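Flukdale shuttle trial, bench and route notes
June, started 07:40

Back at the depot for the passenger counters on the Flukdale shuttle. Bleddyn wants a figure he can take to the council and I don't think we have one. What we have is a counter over each door of the Cornora minibuses and a spreadsheet that disagrees with both of them.

Pulled the morning log from the station loop. The counter says 100 boardings. The driver's clicker says 88. Tharun thinks the clicker is low because drivers stop clicking when there is a queue at the station. Possible. I think the counter is high. It sits too near the step and anybody who gets on, changes their mind and leans out to ask if this is the right bus gets logged again. Rode one loop to watch and saw a man do exactly that at Yatsenko Road, then a woman with a pushchair set it off while folding the thing up.

Tried the supplier's fix (longer delay between triggers). On the bench it ignored my second pass, good. It also ignored Tharun when he walked close behind me, not good. So we swap counting one person twice for missing the second half of a couple. Not impressed. Put it back to the default until I've had a word with them.

Headway: timetable says every quarter of an hour. From the GPS trace the gaps are all over the place once the school traffic starts, and two buses ran nose to tail from the harbour to Kakow Street. Güven says that evens out over the day. It may, but the person at the stop doesn't wait for an average. Want the longest gap per hour in the report as well as the mean. Expect an argument.

Stop 4 again. Marked as "low use" in the draft. The flag is hidden behind a hedge when you come from the shops, and the paper timetable on it is the old one. Can't call that demand. Asked Maribel to hold the line about removing it until the stop has had a fair go with a visible sign.

11:15
Counter B opened up. Connector was seated properly, so my theory from last week is dead. Lens cover scratched. Cleaned it, no change in the readings. Swapped it with the one from bus 3 and will see whether the fault moves with the unit or stays with the door. My money is on the door.
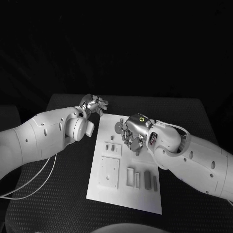 Two arms over the white board, small grey parts on it.

14:30
Teófilo rang about the fare question. He has the free rides down as the reason people are using the shuttle. Maybe. The paid bus on the same road was also cut back in the same month, so I don't see how he separates the two. Told him I'd want the old bus figures before anyone writes that sentence. He is going to look for them.

To do:
- supplier, ask what the delay setting does when two people board together
- clicker and counter side by side on the evening loop, me on board, Tharun at the station
- new timetable for stop 4, and get the hedge reported
- nothing goes to Bleddyn with a single ridership number in it yet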